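How Do You Teach a Robot to Be Gentle?

Have you ever built something with tiny plastic bricks and pushed a piece in just a little bit crooked? You felt it right away, didn't you? Your fingers told you, "Hmm, that isn't sitting right," and you wiggled it until it clicked. You probably didn't even think about it. Your hands are very clever that way, and they have been practicing since you were a baby grabbing at your own socks.

A robot arm doesn't get any of that for free. If you tell it to push a piece down, it pushes. If the piece is crooked, it may just keep pushing, and then you have a bent piece and a very sad builder.

Auður Briem and Declan Heffernan work in a robot lab in Padton, and they wanted to find out whether a robot could learn that wiggling trick. They called their project Katby, after the street where Auður grew up (she says it was a very wiggly street, so it suited). The job they picked was putting parts into a desktop computer, the big boxy kind that sits under a desk.

Why a computer? Well, if you ever get to look inside one with a grown-up, you'll see that it's a bit like a tiny crowded city. There is a big green board called the motherboard, with little chips all over it, and there are cables looping this way and that. Some parts, like the memory, are long and thin and have to go into long, thin slots. The processor, the part that does the computer's thinking, is a flat square that sits in a special socket with a little lever. Each part has its own place, and most of them fit only one way around.

So how do you teach a robot to do it? There are a few ways, and the Padton team tried two of them.

The first way was to write down every single move, like a recipe. Go left this much, go down that much, open your fingers. That works beautifully when everything is exactly where the recipe says. But slide the computer over by the width of a pencil line, and the recipe is wrong!

The second way was to show the robot. Declan steered the arm by hand, over and over, while a computer saved how the arm moved, what its sensors picked up and how hard it was pressing. He did this 200 times, and he says he ate a great many crackers along the way. Then a learning program looked through all of those tries and hunted for patterns. When the part is a little crooked, what did Declan do next? When the push felt too hard, did he stop? This is called learning from demonstration, which is a long name for "watch me, then you try."

After that it was time for a test. Scientists like a fair test, so both ways got the same job, a memory stick and a slot, and the team moved the computer a tiny bit before each turn. Each way had 200 turns. The recipe robot got the stick in 19 times. The robot that had learned from Declan got it in 136 times.

That is a big difference, and Auður did a little dance about it. But look at the number again. If it worked 136 times out of 200, then there were 64 times when it didn't, and the team spent much of March looking at those. Quite often the robot had started out too far to one side, and it wiggled and wiggled in the wrong spot. Declan had never started that far off when he was steering, so the robot had never seen how to fix it. It's a bit like learning to ride a bike only on flat ground and then meeting a hill.

So now they are collecting new tries that begin badly on purpose. Declan starts with the stick too far left, or tipped, or turned, and then he puts it right. The next thing they want the robot to learn is the processor, and that one makes everybody hold their breath, because the contacts in its socket are very small and easy to bend.

You can try a piece of this at home. Close your eyes and put a key into a lock, slowly, and pay attention to what your fingers do when it doesn't go in the first time. Then try telling a friend how to do it, using only words, while their eyes are closed. Count how many words you need!

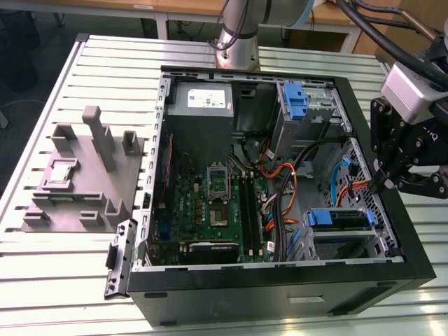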